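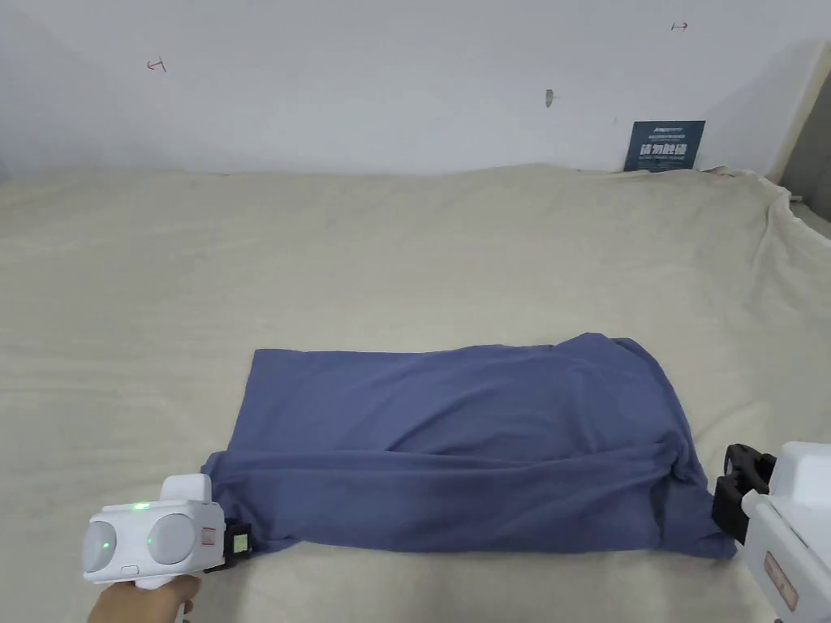 Wednesday, after supper. Laundry only. The Ornine powder is nearly finished; the measuring line on the scoop gives 80 g and I used a level one. Spin at 700, which leaves the thin cottons less creased than the higher setting did.

Folding method, second week of trial. Flatten the piece on the beige sheet, square the far edge first, then take both near corners and pull outward before lifting. If the tension is uneven the fold twists and the corners drop at different heights. The blue-gray cotton is the worst for this. It is soft, it holds diagonal creases, and smoothing the middle only moves them toward the hem.

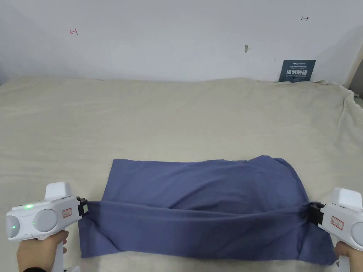 Qudah wrote back on the care line that cotton jersey should be folded in thirds lengthwise before any cross fold, and that starting from the near edge will always give a thick roll. Possibly so. My drawer is shallow and thirds make the stack too tall – I measured 11 cm of clearance under the rail. I will try their order on two pieces and leave the rest as is.

The sheet itself needs attention. It has faint stains and will not lie flat near the wall. Soak it tomorrow, cold, with the Plerkar stain bar, then a long cycle.

Still to do: socks, pillowcases, the lint filter. New powder on the shopping list, the larger box if they have it.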